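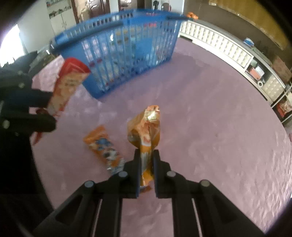

How many books are left on the list for this year?

Sixteen, counting the two I started in winter and put down.

Reading notebook, April

Moved everything over from the old notebook this morning. The paper list had 62 titles on it. A lot of those were written down after someone mentioned them at lunch and I have no memory of why. Crossed out anything I couldn't say one sentence about. Anežka says I should keep the crossed-out ones readable in case I change my mind, so they are in the back pages under "dropped."

Finished: the Steston history, all of it this time, including the appendix on the canal. The middle third is slow. Page notes are on the loose sheets, still need copying in. I had the author's dates for the second bridge wrong in my last entry – fixed now.

Abandoned: Drinutach, volume one. Got to the wedding and stopped. Azlan Pattinasarany has read the whole set and thinks volume two can be read alone. Might try that in summer. Left the bookmark in.

In progress: the Liu essays. Reading one each evening and writing two or three lines on it before bed. The essay on letters is the best so far. The one on gardens repeats a lot of what was in the introduction. Question for Anežka: is her copy the later printing? Mine has no notes at the end and hers seems to.

Audiobooks: still not sure whether these go on the main list. For now they get an "a" next to the title. Listened to half of Adiler on the drive and had to go back twice, so I've marked it as half only.

Page count: tried keeping a running total again. Passed 1,000 pages for the year over the weekend. The total is off a little, as I counted the Steston index and then decided indexes shouldn't count. Left it as is.

Format of the list from now on: title, where the copy came from, month started, month finished, one line of comment. No star ratings. I looked back at the old ratings and nearly everything got a four.

To do
Copy the Steston loose sheets.
Return Azlan's Drinutach volume one, ask about volume two.
Order a second notebook in the same size – this one has 16 blank pages left.
Decide on short stories read singly. Anežka Urban lists hers by collection, only once the whole book is done.

Next entry when the Liu is finished.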